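3.2. Objetos pequeños de uso personal

El segundo grupo del inventario reúne los accesorios que se guardan en el dormitorio y que casi nunca tienen un sitio fijo: gomas de espiral, pinzas, pulseras de cuentas, bandas de actividad. En las viviendas de Plestness visitadas durante junio registramos roughly 200 piezas de este tipo, repartidas entre cajones, bandejas y superficies textiles.

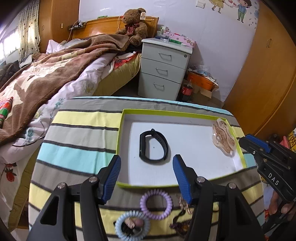 Para clasificarlas usamos la escala Jarnum, que separa el contenedor (bandeja, caja, bolsa) de la superficie de apoyo. Una goma dejada sobre la tela junto a una bandeja se anota como «próxima», y solo pasa a «guardada» cuando queda dentro de los bordes. Los envases sin abrir se cuentan como una pieza.

Las agrupaciones sin contenedor dieron más problemas -- sobre todo las que mezclan piezas rígidas y elásticas, que se enredan o se tapan entre sí. En ellas el límite del grupo se fijó en ocho centímetros desde la pieza más grande.

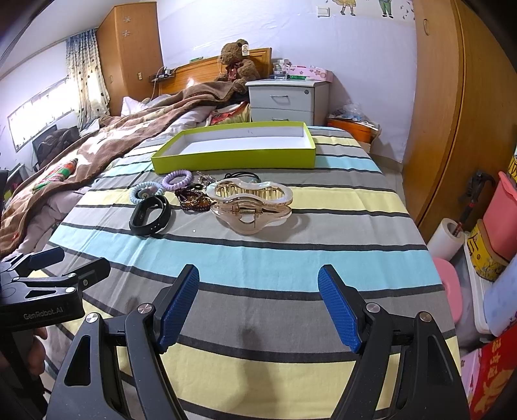 Figura 2. Agrupación sin contenedor sobre tela de rayas: pinza de pelo, banda negra, gomas de espiral y pulsera de cuentas.

Los adornos sueltos de menor tamaño se anotaron aparte, sin asignarlos a ninguna pieza.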